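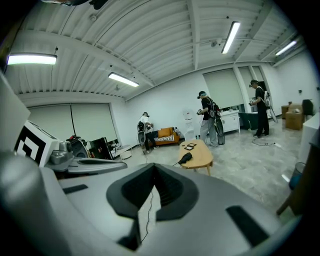 The Tellholm muskrat harvest is a seasonal subsistence practice of the families living along the lower Bondov River. Trapping begins in November, once the side channels have frozen hard enough to walk on, and ends when the ice starts to lift. Muskrats are taken for meat and for fur – the hides are cased, scraped and dried on boards. Drying was formerly done in low sod-roofed sheds. Most is now done in larger shared buildings, of the bright, open type with a white corrugated ceiling divided by structural beams.

Customary rules limit the take. A push-up, the small dome of plants a muskrat builds over a hole in the ice, must be closed again after a trap is set, and no family works more than 20 at one time. Bones are returned to the water and kept away from dogs. Océane Fortin, who recorded the rules in 2000, noted that the Quintero channel was left untrapped every second winter – a custom still followed.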